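**Call for participants: student team for the robotic suturing project, Skiterby**

The Arumugam Student Robotics Club is looking for new members for its suturing group. We are students of engineering, computer science, nursing and medicine, and we work together in the teaching laboratory in Skiterby. The project has the name Zasine. Its goal is to make software which helps a surgical robot to place and tie single stitches, first with a person at the controls and later with some steps done by the machine alone.

We have 11 places for the coming year. You do not need to have worked with a robot before. We need people who can be patient with small things, because a good part of our time goes into thread and knots.

**What you will do**

Every new member starts at the console and learns to drive two instruments by hand. After the first month you choose one of these work groups:

- Motion: writing and testing the code which moves the needle driver along the curve of the needle
- Vision: marking thread, needle and stitches in our recordings, and training the models on them
- Practice: preparing the tissue and the instruments, running the sessions, keeping the log
- Evaluation: scoring the finished stitches for distance, tension and length of the tails

It is possible to change group one time during the year. Please talk first with both group leaders.

The hardest part at the moment is the thread. When two instruments meet at the same small opening and the thread lies in wide loops on both sides, our software often cannot say which part is on top. The students in Vision have marked 328 recordings until now, and we would like to have many more before the competition. 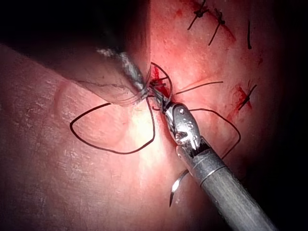 Page last changed: 9/29/20

The black thread is thin and crosses the tissue in more than one direction, with the curved needle hanging from it under the jaws. Toward the upper right there are four stitches already in place. For a person it is easy to follow, but for the program a shadow or a bright reflection is enough to lose the line. If you have ideas for this problem — also very simple ones — we want to hear them.

**Time and place**

A practice session takes 90 minutes and each member comes to two sessions in a week. The work groups meet one more time, in the evening. In January we travel to Rirnidstead for the student competition in surgical robotics. Travel and bed are paid by the club, food is not. Joining the competition team is your own choice.

**Who can apply**

You must be a registered student, in any year and any subject. Some programming is needed for Motion and Vision (Python is enough). For Practice and Evaluation it is not needed. You must be comfortable with the sight of blood and tissue. All members take the laboratory safety course before the first session, and the club arranges it for you.

Participation is unpaid. Students of engineering can ask their department to count the work as a project course, and we will write the confirmation.

**How to apply**

Send us one page in English. Write what you study, which group interests you and which hours you are free. Please do not send certificates. Put "Zasine" in the subject line and use the address on the contact page of the club.

We invite 30 applicants to a trial evening, where each of you will try the console and tie one knot with it. Your knot does not have to be nice. We look more at how you work with the person next to you.

All applicants get an answer by e-mail, also if the places are full. In that case you can ask to stay on the waiting list until the spring.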